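**FOR RELEASE: October 11, 2012**

**Onurlow opens sign-ups for its winter soup suppers**

Hi, it's Yuzuki Katayama from Onurlow, the little cooking school on Wurkari Street. I was told a press release should sound official, and I tried that, and it came out like a letter from the gas company. So you're getting me instead!

The news first. Starting in January we'll be running soup suppers on weeknights, and sign-ups open today. You come in after work, you chop, you stir, you sit down with everybody and eat what you made. There are 21 places at each supper, and the price covers all your ingredients, bread, and a container of leftovers to carry home.
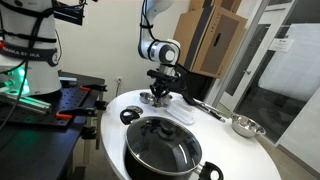
I got the idea from my grandmother, who fed half her street on barley and whatever the garden gave up that week. She never wrote a recipe down, so I've spent most of this year trying to get her mushroom barley soup right (my sister says it needs more dill, and she's probably right, but don't tell her). That's the soup we'll open with. After that come split pea, a smoky tomato one with white beans, and a chicken broth that takes all afternoon – I'll start that one before you get here.

You don't need to know how to cook. If you can peel a carrot, you're in good shape, and if you can't, I'll show you. Vegetarians are very welcome and so are kids over 10, as long as they bring a grown-up. 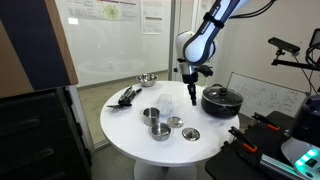

Our bread is coming from Van Hecke, the bakery across the square, and I'm so happy about it. They're making us a dark rye just for the suppers, with caraway in it, and you'll be able to buy a loaf on your way out. Pornix, the spice shop, is putting together small packets of the bay, thyme and pepper blend we use in the broth. Those are free while they last.

A few practical things. Doors open at 6, we eat at 7:30, and I like to have everyone out by 9 so people can get home to bed. Street parking is fine after 5. Please wear shoes you don't mind spilling on, and tell me about allergies when you sign up – nuts and shellfish especially.

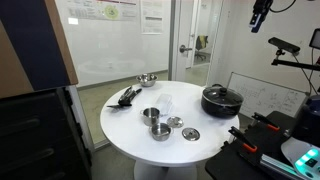

We're also holding 2 places at every supper for neighbors who'd like to come but can't swing the cost right now. Just ask for one when you call. No forms, no questions.

To sign up, stop by Onurlow at 1112 Wurkari Street or phone during shop hours, Tuesday through Saturday. Reporters who'd like to come and eat with us should ask for me, Yuzuki, and please come hungry!

###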